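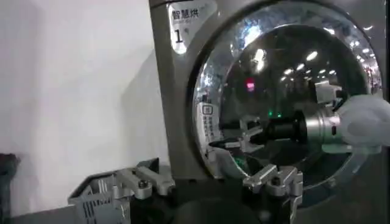

Dryer number 1 with the door shut. The label at the upper left of the front panel reads 智慧烘, "smart drying."

Furstead Textile Care Program
Unit 6: Loading, Running and Emptying a Front-Loading Dryer

Read these notes before the Friday practical. Bring them with you, along with your Bratu workbook. We will not repeat the safety part in the session.

1. Know which machine you are on

Each dryer in the practice laundry has a number, and the number goes on your load sheet. Write it down before you touch the load. Last September two groups swapped sheets halfway through the afternoon and we had to throw out both sets of drying times.

You do not need to read Chinese to use the machines. The characters on the label are the same ones you will find in the glossary at the back of the workbook.

2. Before loading

Weigh the load dry, before washing, and weigh it again when it comes out of the washer. The difference is the water the dryer has to remove. For a cotton load of 6 kg dry weight, expect it to come out of the washer at around 9 kg if the spin was good. If it is much heavier than that, spin it again. Spinning takes water out a lot more cheaply than heat does.

Sort by thickness as well as by color. A bath mat and a pillowcase do not finish at the same time, and the pillowcase will be overdried long before the mat is done.

Shake out each piece. Check pockets. Close zippers and hook-and-loop tabs. Sheets go in one at a time and loosely folded -- never as a bundle, or the middle stays damp.

3. Opening the door and checking the drum
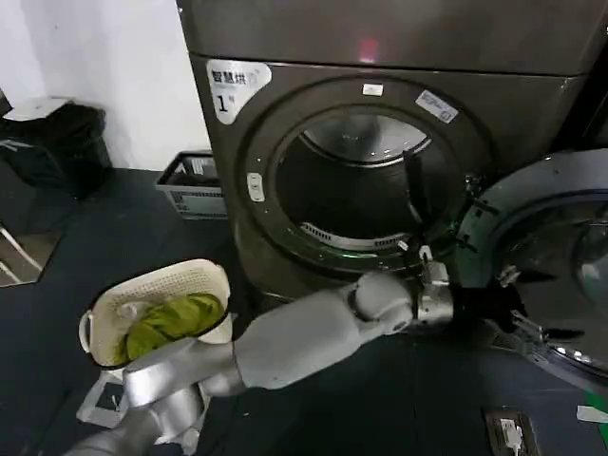 Course author
Instructor, Textile Care, Furstead

Dryer number 1 is shown with its door open. The hinge is on the right, so the door swings out to that side. Put your cart on the left. Students who park it on the right end up reaching around the door with an armful of sheets.

Look at the lower lip of the opening. The curved strip with the slots in it is the lint filter grille. Check it before every load, including the first one of the day, and clear off any lint you find. A blocked filter slows the air, stretches the cycle and is a fire risk.

Then look inside the drum, all the way to the back. Socks and washcloths stick to the metal up high where you don't see them from a standing position, so bend down. Run a hand over the door ring too. Anything caught between the door and the ring will keep the door from closing properly.

4. Running the load

Fill the drum to no more than two thirds. Fabric has to fall through the air to dry, and a packed drum just rolls.

For the practical, use the settings printed on your Clikitz card. Cotton toweling goes on high. Blends go on medium. Anything with elastic goes on low or on the rack. Do not open the door during the first 24 minutes of a timed run -- it spoils the comparison with the other groups.

5. Emptying

Let the cool-down finish. Take the load out right away and fold it while it is warm. Weigh it once more and enter the figure in column 2 of the load sheet. A result a little above the dry weight you started with is fine. A result below it means the load was overdried.

Clear the filter again and leave the door ajar.

For next time

Read the Starnitix handout on flatwork finishing, first section only. Finish the moisture calculation on the back of your load sheet and hand it in at the start of class.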